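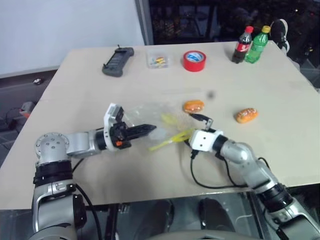
Listas > Compras de Equipamento > Arquivo > novembro de 2019
Imprimir | Enviar por e-mail
Pesquisar nesta lista Ir

Assunto: Re: orçamento para a bancada de dois braços

Olá a todos, e um olá especial à Estíbaliz, que teve a paciência de juntar as propostas todas num só ficheiro (bem sei o trabalho que isso dá!).

Estíbaliz Echevarría escreveu:
> Tenho as propostas da Stukach e da Clistirby em cima da
> mesa. A da Stukach traz os 2 braços e as 2 garras, mas deixa
> de fora a instalação. Prazo de entrega: 72 dias. Alguém me
> diz se vale a pena pedir já garras sobresselentes, ou se
> isso fica para o orçamento seguinte?

Pois eu pedia já, e explico porquê, com a vossa licença para me alongar um bocadinho. Quando fizemos as contas para a bancada Otero, pusemos o dinheiro quase todo nos braços e tratámos os dedos das garras como se fossem parafusos. Ora, quem trabalha com sacos de plástico transparente, pãezinhos e coisas assim leves depressa percebe que é nos dedos que se ganha ou se perde o dia – um saco amarrotado tem a borda quase invisível contra uma mesa bege, e é preciso pegar-lhe pela ponta com uma garra enquanto a outra fica livre para o resto.

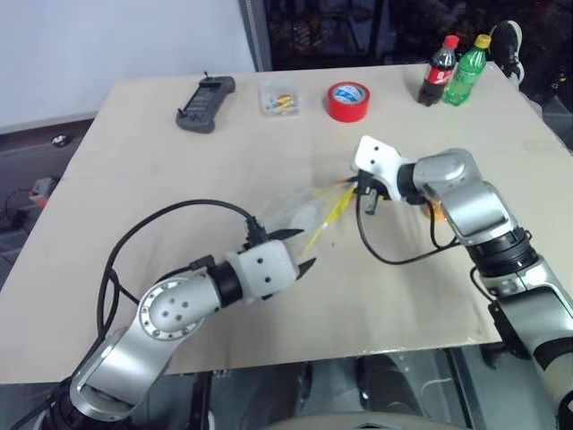 Por isso, na vossa folha, eu abria uma linha só para dedos e outra para cabos. Os cabos, sim! Nos nossos braços andam por fora, com folga para o punho rodar, e essa folga ocupa espaço em cima da mesa. Perguntem à Clistirby se o preço inclui calhas ou guias, que na proposta deles não encontrei nada.

Quanto à mesa, peçam-na funda. Nós gostamos de ter ao fundo o comando, a fita vermelha e a caixinha das peças miúdas, e com um tampo mais curto isso ia tudo parar ao chão.

A manutenção contratámo-la à Jin, por 5 anos, e até agora não me queixo. Se quiserem, mando-vos o caderno de encargos, com os preços tapados, claro.

Um abraço grande e boa sorte com as assinaturas – digam depois o que ficou decidido.

Imprimir | Enviar por e-mail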